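Fruit ripening in the home

Fruit ripening is the set of changes that make a picked fruit softer, sweeter and less sour. Some fruits go on ripening after harvest, and these are called climacteric fruits. Kiwis, persimmons, bananas and pears belong to this group. Others, such as mandarins, grapes and cherries, gain little or no sweetness once they are off the plant.

The change is driven by ethylene, a gas that the fruit itself gives off. Ethylene sets off the breakdown of starch into sugar and weakens the cell walls – the flesh softens as a result. Warmth speeds the process and cold slows it. 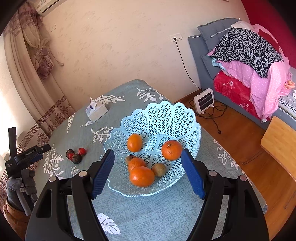 According to the Farnton Growers' Handbook, most households chill their fruit too early, and a hard kiwi "should stay out until it gives under the thumb." The handbook advises a paper bag for fruit that is slow to soften.

Storage

Ripe kiwis and persimmons keep longer in the refrigerator. Citrus can stand at room temperature for several days, or longer if chilled. Bruised fruit gives off more ethylene and is best kept apart. 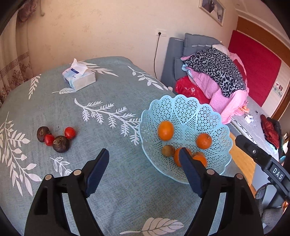 Tomatoes also ripen after picking, but their flavor suffers in the cold, and many cooks leave them out until they are fully red. A trial at the Flirkham packing station followed 275 tomatoes picked at the pink stage and found that those kept in a cool pantry colored more evenly than those left on a sunny windowsill.

See also: Ethylene; Food storage; Persimmon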